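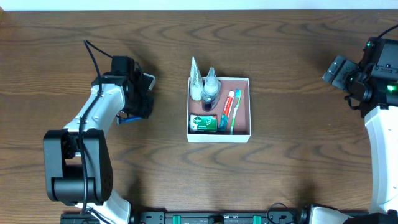 Keeping the Grundow packing cell in good order

5 min read

In the spring we moved the Grundow cell to a new table, and since then several members have asked how we look after it between the runs. I will try to write it down in the order in which I do the work myself. The cell is small: two arms on one black rail, and between them an open box which must be filled with toiletries. I like the toiletries as test goods. The soap carton has flat sides and sharp corners, the toothpaste tube gives way under the fingers, and a toothbrush handle is so thin that every small error of the gripper shows immediately.

I begin always with the rail. The clamps work themselves a little free from the vibration, so I check each one by hand and after this I tighten the screws in the base of the arms. We do this every 200 cycles. In the beginning we did it every 1000, and it was too seldom. The arm had moved less than the thickness of a coin, but the bottles were already being put down on the edge of the box.

Then come the cables. Please follow the whole cable with your fingers, from the base to the gripper, with the power off. There must be a free loop at every joint. When the loop is too short, the plug at the wrist is pulled a bit with every turn, and one day you lose the signal in the middle of a movement. When it is too long, it hangs down and catches the goods. At Kolell they fix the loop with tape. I prefer a soft strap, because tape leaves glue on the casing and the dust of the cartons stays on it. 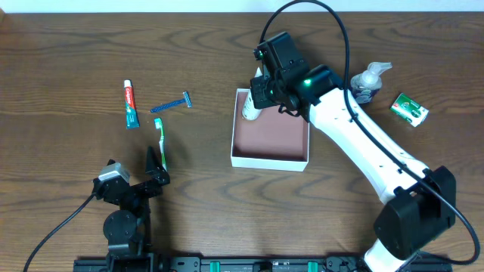

The fingers of the gripper I clean with a damp cloth and nothing stronger. Last winter I used a spirit cleaner and the pads became hard and shiny, and a full bottle slid out of them three times in one morning. New pads came from Stosa and we now keep two sets in the drawer under the table. If you take the last set, write it on the list.

After cleaning, the arms have to be taught their zero position again. Move them to the rest pose, wait until they stand fully still, and only then save. The number for the right wrist should be close to 2990. If you read something very different, do not correct it in the software. Look first whether the wrist was mounted one tooth wrong, as happened to me in June, when I lost an entire afternoon with it.

For the last check I run the box slowly, at a third of the speed, with my hand near the stop button. Bottles go first, then the soap, and the long things at the end. The replacement wrist bearing from Juška is still on order. Until it arrives, please do not lift anything heavier than 300 grams with the right arm.

Comments (3)

Thank you for this. Do you also grease the joints, or are they closed?

They are closed, I never open them. If a joint makes noise I write to the supplier. (author)

We had the same trouble with hard pads. Warm water and a drop of washing-up liquid is enough for us, but let them dry before the zero position is saved.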